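Call for musicians: Rindgate Winter Jam

The Rindgate Winter Jam is looking for bands, duos and solo players for its next season of evening concerts in Flostdale. We welcome folk, blues, rock, country and anything in between. You do not need to have a record out, but you should be able to play a set of 51 minutes, with your own songs or covers.

We can offer $300 for each act, a warm meal and a sound technician. The hall has 136 seats and a good upright piano. Drums can be borrowed, but please bring your own cymbals. Acts from Lindach and Ledesma can also ask us for help with travel.

Please send two recordings, live if possible, and a few lines about your music. Applications close on December 6, 2024.
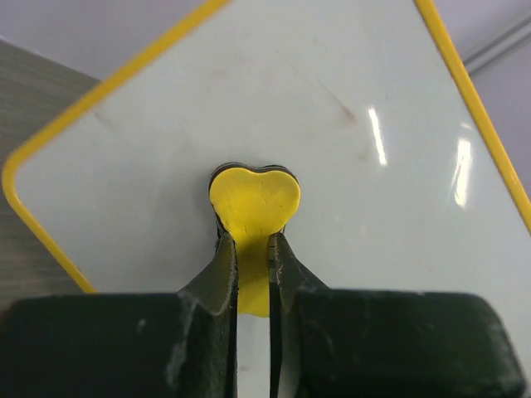 Players who prefer to join the open jam only do not have to send recordings. Write your name and your instrument on the sign-up sheet at the door, and draw a small heart, like the yellow one in the picture, beside your name if you would also like to sing. The open jam starts at 9 pm, after the last set.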